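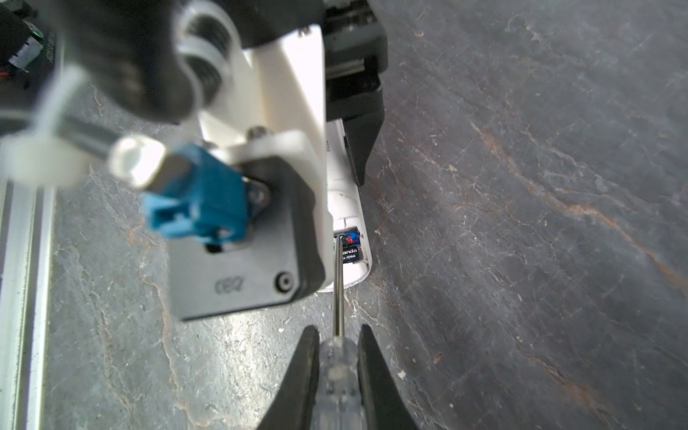 We played eleven cards on the second date and never got to the movie, writes Graça Esteves. My only complaint is that the money questions come up too early if you shuffle everything together, so I would keep those back until you know each other better.

# Wirnberg Question Deck for New Couples

**Made by Trelladon. Item no. 1675.**

Wirnberg is a deck of 70 question cards for two people who have started seeing each other and want something to talk about besides work and TV. You take turns drawing a card and reading it out loud. The other person answers first, then you do.

The deck is split into 4 suits, marked by color on the back:

- **Green: Small Stuff.** Food, mornings, pets, bad haircuts, what you listen to in the car.
- **Blue: Before Now.** Where you grew up, friends you lost touch with, what you learned from the last relationship.
- **Yellow: Day to Day.** Money, chores, how often you like to text, how much time you need alone.
- **Red: Later On.** Kids, moving, family holidays, getting older.

You can play with one suit or mix them. On a first or second date, stick with green. We agree with the note at the top of the page about yellow, and since the last printing the suits have been banded separately in the box so you can leave one at home.

## How it plays

Each person gets 3 pass tokens at the start. A token lets you skip any question without giving a reason, and the other person can't ask for one. When your tokens are gone you can still say no, of course. The tokens just make it easier the first few times.

There is no score and no winner. Most couples get through eight or ten cards in an evening. Some cards ask for a short answer and some can take an hour, and you won't know which until you read them.
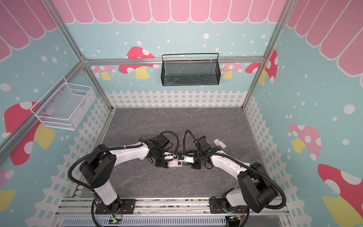 A few cards have a second question printed under a line. Read the top one first and only go on if you both want to. The second question is always more personal — for example, a green card asks what your parents cooked on weekends, and the line below asks what dinner was like when they were fighting.

## What's in the box

- Question cards in four suits, each suit in a paper band
- 6 pass tokens
- 5 blank cards for your own questions
- One folded sheet with the rules

The cards are standard playing card size with rounded corners and a matte coating. Ballpoint works on the blanks. Gel pens smear, so let them dry before you put the cards away.

## Who it's for

The questions don't assume you are any particular age or gender, or that you have or haven't been married before. We had letters from people dating again after a divorce who found our older deck, Seixas, too much aimed at students, with its questions about roommates and majors. Those are gone. The red suit has two versions of the question about kids, one for people who already have them. Take out whichever one doesn't fit.

Wirnberg is written for adults. There are no explicit questions in it. If you want those, the Graravska add-on is sold separately and has its own box, and its cards have a different back so the two don't get mixed by accident.

It's not a compatibility test. We get asked for an answer key now and then and we don't have one. Two people can disagree on half the yellow suit and do fine. 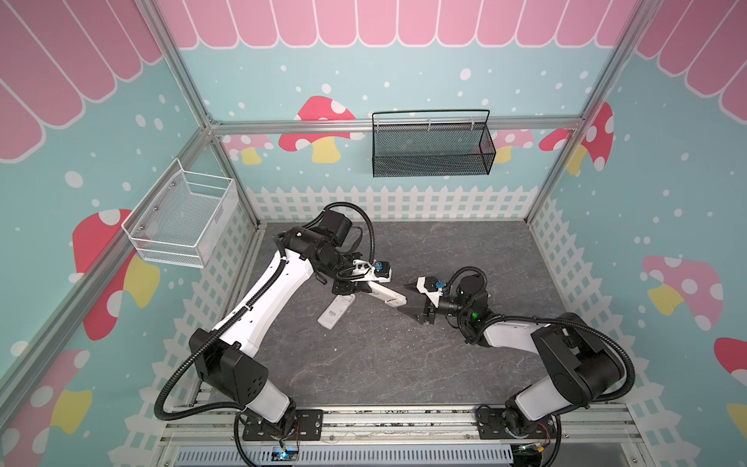

If you have been together for years, you can still use it, but the green suit may feel slow. Start with blue. Long-term couples tend to like guessing the other person's answer before hearing it, and there is a variant for this on the back of the rules sheet.

## Playing long distance

You only need one deck. The person who has it draws for both sides and reads over the phone or on a video call. Keep track of pass tokens on paper. If you each own a deck, put them in the same order by the small number in the corner and you can mail each other written answers, which takes a while but some people prefer it.

## Ordering and returns

Decks ship in a plain outer box with only the Trelladon return address on it. Gift wrap is available at checkout, and you can add a short note that we print on a blank card and place on top.

Unopened decks can be sent back for a full refund. Opened decks can be exchanged if cards are missing, bent, or printed off center. Tell us the suit and the corner number and we will mail the single card at no charge.

The next printing is due in September. It will have the same questions with a sturdier lid. Card numbers stay the same, so old and new decks can be used together.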